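# Old office towers: reuse the drives or pull them?

**wikby_basement**
Okay so I've ended up with a stack of old desktop towers from when the Zatdale branch cleared out, and I'm trying to decide what to do about the hard drives. My plan was to leave them where they are, wipe them, put a fresh Linux on and hand the machines to the after-school club. My sister-in-law says pull every drive and start over with cheap SSDs. That's 17 machines, so even cheap adds up fast!! What would you do?

**Ticona77**
Wipe and reuse. One full pass of zeros is plenty on a spinning drive. Let it run overnight and go to bed.

**nidia_ayala**
I'm with the sister-in-law, sorry. I did a batch like this in January and two of the drives died while I was wiping them. Old disks are slow even when they're healthy, and kids will not wait for a desktop to load (mine won't wait for toast). Pull them and check the hours on each one before you decide anything. The worst of mine had 1,958 bad sectors and still booted, which scared me more than if it hadn't.

**Ticona77**
Two dead drives out of a whole batch isn't a reason to bin the rest. People throw out so much good stuff because it isn't an SSD.

**jindon_fan**
Before you two go another round: how are the drives mounted? If they're in the plastic carriers with no screws it's a five minute job per machine and you may as well take them all out and test them on the bench. If they're screwed in behind the cage, bring a snack.

**wikby_basement**
Carriers, I think? There's blue plastic down in the corner, but I've only had the side off one and I didn't want to yank anything.

**nidia_ayala**
Blue plastic is a good sign. Lay the tower flat with the open side up so you aren't fighting gravity, take the data and power cables off the drive first, then squeeze the carrier and lift. Don't pull on the cables to get it moving, I've snapped a connector that way and felt sick about it.
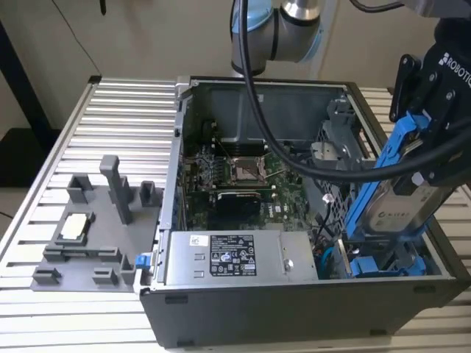
*Drive in its blue carrier, tower on its side with the cover off. CPU socket is empty on this one.*

**wikby_basement**
Oh that's super helpful, mine looks a lot like that inside, down to the power supply lying along the bottom. Do you put the carriers back in afterward or toss them?

**nidia_ayala**
Keep them! An SSD in a little adapter bracket will go in the same carrier, and replacements cost silly money for a piece of plastic.

**Ticona77**
Fine, test them first. But I'm standing by this: anything that passes a long test goes back in. And write the result on tape on the carrier so you don't test it twice.

**jindon_fan**
Also open every case before you promise the club a number. I've bought "complete" towers that had no processor in them.

**wikby_basement**
Ugh, good call, I'll open the rest tonight. Anyone know if masking tape holds on those carriers or should I get the proper labels?

**jindon_fan**
Masking tape's fine, just keep it off the sides or the carrier sticks going back in.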